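Immont parcel station – equipment planning, progress to the end of April

The grant paid for a planning phase, and most of that work is finished. We asked for quotes on a second packing station at the Restedholm site and received two, from Carrilho and from Vulen. Both cover the arm, mount and controller. Neither covers hands, and this is where our first budget was weakest.

We had put down $700 for spare finger parts and shipping. One set from Vulen comes to $1,528 before freight, so that line has to go up. We would like to move money from the furniture line, as the existing work table and conveyor can stay.

Lead time is 65 working days from either supplier. An order placed in May would still fit the schedule – June would not.

Soft packaging remains the main thing to plan for. Bags and sheeting fold differently every time, and the choice between a five-fingered hand and a simpler gripper depends on it. 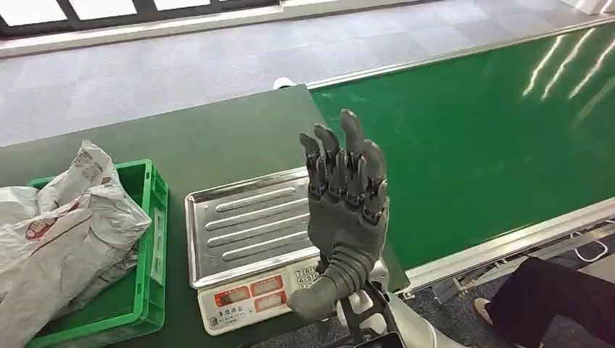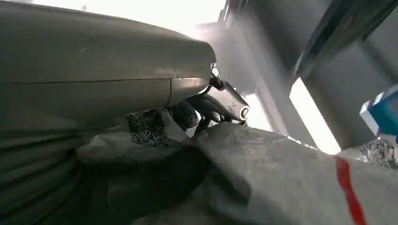
We will send a revised budget with both options priced side by side. The service contract is still open. Carrilho wants it paid yearly in advance, and we have asked for quarterly terms.

Comments

Does the $1,528 include the wrist sleeve? Our set was billed separately.

Please add training hours to the revised budget. They were missing last time too.

Agree on keeping the table. Check the power outlets before you order.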